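Plastic picnicware: keep or bin?

sotside_sal
2024-01-02
New year, new cupboard. I own far too much coloured plastic and it has never once stacked properly. Everything is out on the green cloth so I can be ruthless.

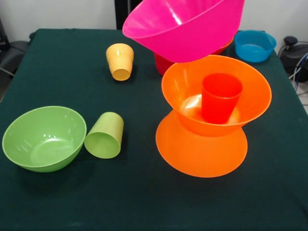
Bowls and cups. The pink one refuses to sit down.

grumpyladle80
Bin the lot. You are a grown adult.

Eleni Todorova
Ignore him. Sort by shape, then by size, and colour last of all. I did ours in July and got a whole shelf back.

grumpyladle80
A whole shelf, for more plastic.

sotside_sal
Colour last? But then I'd have orange next to magenta. I do have to live here. And there are the plates to consider, which I'd left out of my sums. 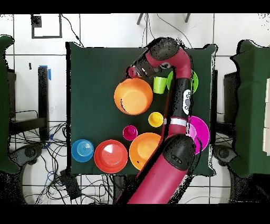 So my current thinking is plates at the bottom, bowls on top, cups wherever they like. Is a Stimlow rack worth 14 quid?

natico_nick
No. Mine leans. Put the cups inside the bowls and spend the money on chips.

Eleni Todorova
Cups inside bowls is how you end up with a tower and an avalanche. Get the rack.

grumpyladle80
361 posts to my name and this is how I'm spending them.

sotside_sal
Measuring the cupboard now. The pink bowl stays, before anyone starts.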